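# Speaker notes: Student Manipulation Project, end-of-term presentation

**Delivery:** Read at an even pace. Pause where marked. Questions are taken at the close.

## Slide 1. Opening

Good afternoon, and welcome to the end-of-term presentation of the Dullitz Robotics Course. On behalf of the teaching staff, I would like to thank the families and the members of the Torres school board who have joined us.

Students in this course spend one term on a single problem. The problem this term was the handling of kitchen items by a robot arm under student control, and the later use of those recordings to teach the arm to do the same work without a driver. The project was given the name Beden by the students, and I shall use that name from here on.

*(Pause. Next slide.)*

## Slide 2. The assignment

Each team received the same written assignment at the start of term. The team was to set out a table of toy food and kitchenware, write down a list of tasks in plain sentences, and record the arm carrying out each task. Sample sentences from the Beden list include "Put the banana in the pot" and "Put the strawberry in the bowl."

Writing the sentences proved harder than the teams expected. Early drafts used words such as "near" and "beside," and two students could read the same line and carry out different actions. The list was revised until every task named one item and one destination.

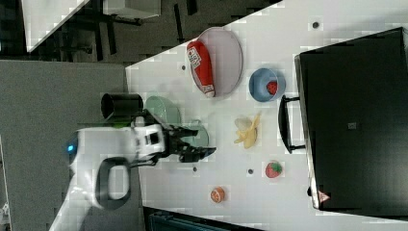
The grading guide for this part of the course places equal weight on the written list and on the recordings. A team that drives the arm well but cannot state what it was asked to do will not receive full marks. We have kept this rule from earlier terms and intend to keep it.

*(If time is short, go directly to Slide 4.)*

## Slide 3. Roles and working rules

Students worked in teams with fixed roles for each session: a driver, a reader, and a recorder. The reader speaks the task aloud. The driver does not move the arm until the reader has finished. The recorder enters the result in the log and has the authority to stop the session at any time.

Roles changed at the start of every session. Students who preferred driving were asked to serve as recorder as often as everyone else, and several of them later reported in their course journals that the recorder's seat had taught them the most about how the arm behaves.

The following rules applied to every team:

- Hands stay off the table while the arm is powered.
- The stop button remains within the recorder's reach.
- A failed attempt is logged in the same manner as a successful one.
- No item is moved by hand in the middle of a recording.

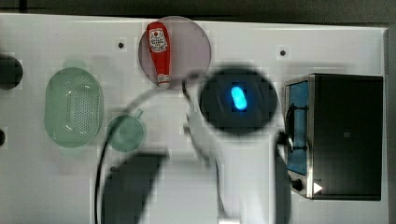 The last rule led to a good deal of discussion. When an item rolls or tips, the natural response is to reach in and set it right. The course requires the driver either to recover with the arm or to end the attempt and log it.

## Slide 4. Results

*(Read the figures slowly.)*

The teams logged 3914 attempts during the term. Of these, 191 were set aside after review, chiefly for unclear sentences or for gaps in the recording. The target set in the course plan was 300 accepted attempts for each task on the list, and all but 2 tasks met it.

Both of the tasks that fell short involved the toy banana. Its open peel offers the fingers several places to close, and few of them give a steady hold. Drivers tried approaches from the side and from overhead, and the log shows that they did not agree on a preferred method.

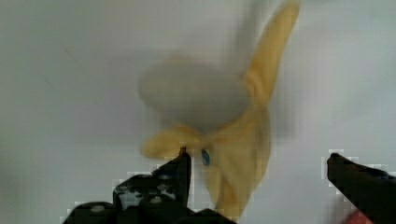

The course staff chose not to replace the item with a simpler one. The students were instead asked to write a short report on grip, with drawings, and to present it to the other teams. Copies of the reports are on the side table for guests to read after the talk.

*(Pause. Hold up one copy of the report.)*

## Slide 5. Resetting the table

I would like to say a few words about a part of the work that visitors seldom ask about. Between attempts, the table must be set out again. Early in the term this was done from memory, and the layouts drifted. At the suggestion of the students, each team drew up layout cards for its items, including the colander, the oven, the plate with the ketchup bottle, and the loose fruit.

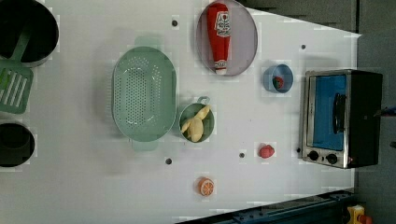
The cards are now part of the course materials and will be handed on to the next class. Cekeck, which supplies our printed workbooks, has agreed to add a blank card to the back pages so that future teams may draw their own.

## Slide 6. Next term

The course will continue in September with the same table and a longer task list. Two-step tasks will be added, in which an item is first taken out of one container and then placed in another. Students who have completed the present course may apply to return as session leaders. Forms are available from the course office and must carry a parent's signature.

*(Invite questions. Repeat each question into the microphone before replying. Questions on grades are to be referred to the course office. Close the session at 4:30 p.m.)*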